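Bedroom and Soft Furnishings Checklist, with my comments
Filled in for the February walk-through, Betico guest apartment

I do this one with a pencil and a cup of coffee, starting at 9 in the morning so the light is decent. Érica Cavalcanti wrote the original list and I've been scribbling on it ever since, so if the wording wanders, blame me. Marks are OK, FIX or WATCH. Anything marked FIX goes on the Stuvance job sheet the same day, please, before we all forget!

Start with the laundry. I like to see the beds and seats with the loose cloths dealt with before I look at anything else (you can't check a seam with a towel sitting on it).

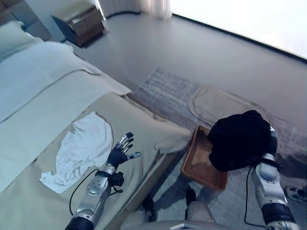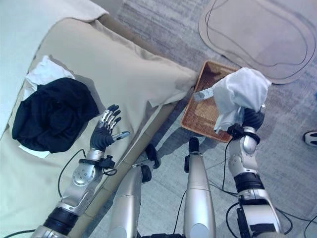
1. Loose cloths off beds and seats
WATCH. This gets its own line now. A stray cloth on a bed is a small thing, but one on the floor beside the bed is how Silvana ended up on her backside last winter, and she still brings it up. Shake each one, look at both sides, then decide: clean pile, wash pile, rag bag. Whites and darks go in separate piles. I know everybody knows that, and I also know what happened to the pillowcases.

2. Stains
OK, mostly. Treat marks before the wash, with cold water first if you don't know what they are. If a mark has survived two washes, the cloth goes to rags and you write it down under replacements. Don't put it back in the stack folded with the bad side in. (I've done it. We've all done it.)

3. Bedspreads and duvets clear of the floor
OK. The bedspread can hang over the side, that's what it's for, but it shouldn't be long enough to step on when you get out of bed in the dark. Walk along each side in your socks and see if your toes catch. Fold the duvet back the way Érica likes, one wide band, nothing trailing. I find it much easier to do from the far side of the bed.

4. Headboards
FIX. One hand on each end and give it a proper wiggle. The one in the back bedroom moved more than I was happy with, so I've asked for both bolts to be tightened. Check behind it for dust too, and for phone chargers. I've found three so far this year and I'm keeping the nice one until somebody asks!

5. Seat cushions
WATCH. Take every cushion off, including the big ones that are a pain to lift. Feel along the seams and check that the zippers close all the way. Look for the care label while you're at it. Two covers in the front room have no label left at all, and Gudine wants those listed by room so they can look up what they sold us. Crumbs get vacuumed now, not "on the next visit."

6. Baskets and trays
OK. Run a bare hand slowly around the rim and along the bottom. Broken cane is sharp and it snags towels something awful. Small splinters can be trimmed flush with snips. If the rim has come loose from the side, take the whole thing out of use, because somebody will pick it up by the rim with a full load in it. Trays live on a flat surface or in the closet, never on the floor by the door.

7. Lamps, cords and outlets
FIX. The bedside lamp in the back bedroom had a 100 watt bulb in it, and the sticker inside the shade says lower. I swapped it on the spot and put the old one in the drawer. Cords should run behind the furniture and never under a rug. Press each plug in and see if it's snug. If it's warm, unplug it and call Berhe, and don't try to be handy about it.

8. Space heater
WATCH. Rated 2000 watts, so it gets a wall outlet to itself and no extension cord, ever. Nothing made of cloth within arm's reach of it, and that includes curtains on a breezy day. I'd be happier if it lived in the closet until someone asked for it. Silvana Moura disagrees with me (she feels the cold) and we've agreed to talk about it again in spring.

9. Smoke alarm
OK. Pressed the button, it screamed, the dog next door joined in. Battery is fresh. Write the month on a bit of tape and stick it on the side, please, so I can stop guessing.

10. Walking paths
OK. From bed to door and from seat to door, with the lights off. I allow five minutes for this one and always take longer, mostly because I stop to straighten things.

Left open from last time
The closet door still sticks at the bottom. Not dangerous, just annoying. Érica says it needs planing and I say it needs a new hinge, so could Berhe please have a look and settle it.

Replacements needed: two white hand towels, one pack of zipper pulls, bulbs for both bedside lamps.

Sheet goes back in the blue folder when you're finished. Pencil too!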